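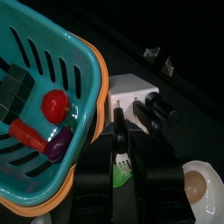 Cleaning molded plastic and painted wood in a lending library

Reading time: 4 min

womness_ops
We run a toy lending library out of Cadora. Stock stands at 2,829 pieces, mostly molded plastic, with some painted wood. Current procedure for plastic: wash in detergent, rinse, soak in dilute bleach, rinse again, air dry on racks. The soak is the bottleneck. I want to drop it for routine returns and keep it for items that came back from a sick household. Has anyone done this and kept records?

sushil_upadhyay
We dropped it in July. Detergent wash and full dry for everything, disinfectant only on report of illness. Turnaround went from two days to one. I can't give you illness data because we never collected any before the change, so there is no baseline.

lasari_lib
Disagree with dropping it. Toys for under-twos go in the mouth. Washing removes soil, disinfecting deals with what the wash leaves behind, and those are separate steps for that age band. Split your stock by age if you need the capacity.

womness_ops
Splitting by age doesn't work for us. Play food and baskets go out as mixed sets and siblings share them. Slotted walls are the slow part anyway. Residue collects on the inside edge of each slot and a flat brush rides over it. I have been using a bottle brush, 8 mm, which fits but wears out fast. 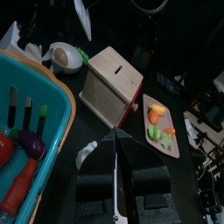 Somboon
Leave the bleach question for a minute and look at contact time. Most people wipe the product on and wipe it off again before the label time is up. If your soak is shorter than the label says, you are paying for a step that does very little. Check that first, then decide whether to keep it.

womness_ops
Fair. Ours is timed for the plastic. It isn't timed for wood, which only gets a damp cloth.

lasari_lib
Wood should never be soaked. End grain takes up water, the paint lifts at the edges, and slots cut in a flat top swell. Damp cloth with mild soap, second cloth with plain water, dry upright with air on all sides. If the finish has gone, sand with 200 then 400 and recoat, or retire it.

We use cookies to remember your preferences. Accept / Manage settings

sushil_upadhyay
400 is too fine before a water-based coat in my experience — adhesion suffers. I stop after the 200.
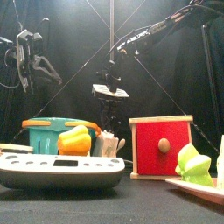
womness_ops
Drying is where I lose most of the second day. The racks hold one layer, and anything with a closed base has to be turned by hand. I also want the inspection bench changed over to a dark top with black cloth behind it, as in the last photo, since pale residue and lint are easier to pick out against that than on our white laminate. It won't help with dark stains, so those pieces would still need checking on white.

Somboon
Put a fan on the racks before you buy more of them. Low speed, across the layer.

lasari_lib
And log the wood separately. Different failure modes.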